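4.2 Bedding and outer clothing on the bed

The bed was the surface most often used for folding in the households taking part in the Olton study. Of the 1,488 folding episodes logged, the larger share took place on a made bed, with the bedspread left on. Tables came second and the floor a distant third. The preference held across homes of different sizes, and it did not weaken where a table of suitable height stood in the same room. When asked about it, residents spoke of the width of the surface and of the wish to keep clean clothing away from places where food is handled.

The made bed is not a neutral surface, however. Quintela's earlier work on linen cupboards in Loureiro treated the bedspread as a covering and nothing more. In the present material it takes an active part in the work. A heavy bedspread grips the underside of a garment and holds it while a sleeve is brought across; a light or slippery one moves with the garment and has to be pulled straight again afterwards. Residents were well aware of this. Several folded cotton items directly on the spread but turned to a bare sheet or a towel for coats.

Padded jackets form a group of their own within the outer clothing. They were the slowest items to fold and the most likely to be folded twice. The filling holds air, so the first fold tends to rise again unless it is pressed down with the flat of the hand, and the smooth outer cloth gives little hold. Residents dealt with this in two main ways. Some laid the jacket flat, smoothed it from the collar downwards and folded the sides in before rolling from the hem. Others folded it once across the middle and placed it under something heavier - a blanket, a pile of jumpers - until it had gone down enough to be put away.
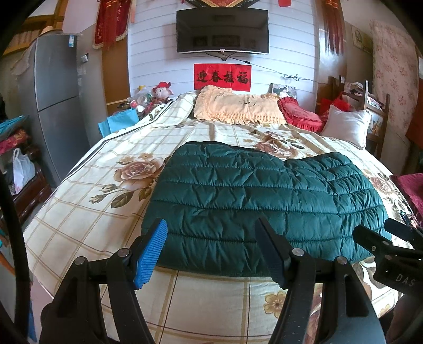
Figure 6. Padded jacket laid flat on a made bed.

Bed dressing, the second theme of this section, concerns the things that stay on a bed while other work is done there. We use the term for cushions, show pillows, rolled quilts and covers that are arranged for daytime and are not all needed for sleep. In most homes these were pushed towards the head or one side, and the cleared part became the working area. The bed in Figure 6 follows this pattern: a cream quilt is rolled along the left edge, the pillows and a red ruffled cushion are kept at the head, and the dark teal jacket has the open part of the rose-printed bedspread. Arrangements of this kind were coded as 'edge storage'. They were distinguished from 'full clearing', in which the dressing is taken off the bed and set down elsewhere, usually on a chair.

Edge storage was the more common practice on weekdays. Full clearing was mainly found on Saturday, when bed linen was changed in many of the homes and the dressing had to come off in any case. It was also more frequent where the bed was narrow. On a single bed a rolled quilt takes up a large part of the width, and residents who kept it in place tended to fold smaller items first and carry the coats to another room.

A related matter is the range of goods kept within reach of the bed. The Desitz inventory sheet, which was designed for bedrooms in the strict sense, allows 24 classes of object and assumes that food storage and sleeping take place in separate rooms. This assumption proved too narrow. The room in Figure 6 has a two-door refrigerator in the background with a lace cloth over its top, a television on the wall, and a group of clear plastic bottles and containers near the head of the bed. The sheet was therefore extended to 26 classes, the two additions being kitchen appliances and bottled goods. Seasonal and festive decorations, such as the red banner beneath the television, were already covered by the class for wall hangings and were left there.

The extended sheet was used for all homes visited from February onwards, and earlier records were recoded by Ilídio Quintela from the field notes. Where the notes did not allow a decision, the object was entered as 'other'. Results for wardrobes and the Clukitz shelf units are given in Section 4.3.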